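Theater Management, Session 4: Selling the House

Welcome back, everybody. Last time we talked about how a touring show gets booked, and I promised we would get to the part that keeps the lights on, so let's talk tickets. Have your seating chart for the Trorum Playhouse in front of you. It has 360 seats, which makes for easy arithmetic and is a nice size for learning on.

Start with the way the room is divided. The main floor holds 210 and the balcony holds the rest. A lot of new managers want to put one price on the whole building because it feels fair, and I do understand that, I felt the same way for years. But people who want to sit close will usually pay a bit more to do it, and people who just want to be in the room are glad of a cheaper seat upstairs.
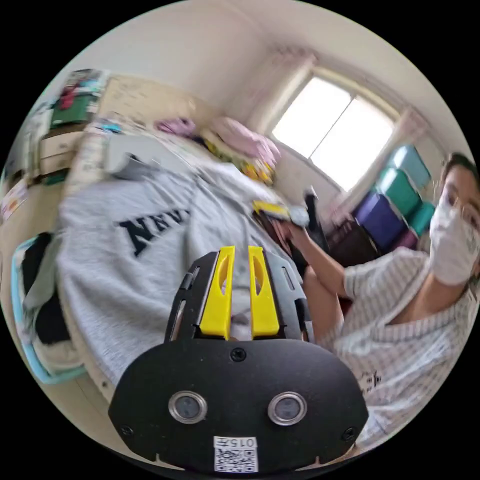
Reddy

Now, about holds. A hold is a seat you keep off public sale for the time being. The touring company will ask for some (it will be in the contract, so please read the contract), the press may need a few, and you want a small number in your own pocket for when somebody's seat is broken or two parties turn up with the same row. At the Trorum we keep 13 house seats for every performance and let most of them go on the afternoon of the show. Write down the release time and tell the box office. I have seen perfectly good center seats sit empty all night over a note that never got passed along.

Group sales deserve more love than they get. For us a group starts at 30 people, with one leader, one payment and one deadline. Schools and church choirs decide early, so call them before the general sale opens, while you can still offer them seats together. Be kind about the deadline but do have one – an unpaid group block in the last week is a very uncomfortable thing to look at.

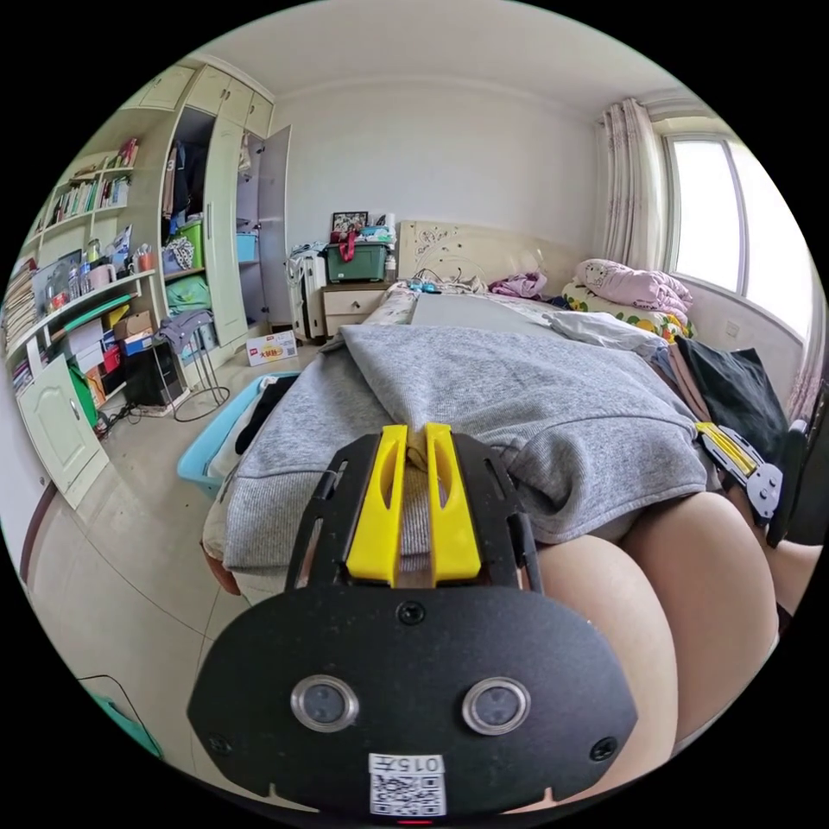

The other thing to watch in that last week is the pace of single tickets. Compare each day with the same day before a similar show, and try to compare like with like. A Friday musical tells you very little about a Saturday matinee. If you are behind, look at where the empty seats are before you reach for a discount. Sometimes it is only the balcony, and an offer on the balcony is all you need. Cut the price everywhere and the people who bought early will call you, and they will be right to.

For next time, please read the Vanon and Drunik case sheets and mark up your own chart with two price levels and your holds. Pencil is fine. Bring questions!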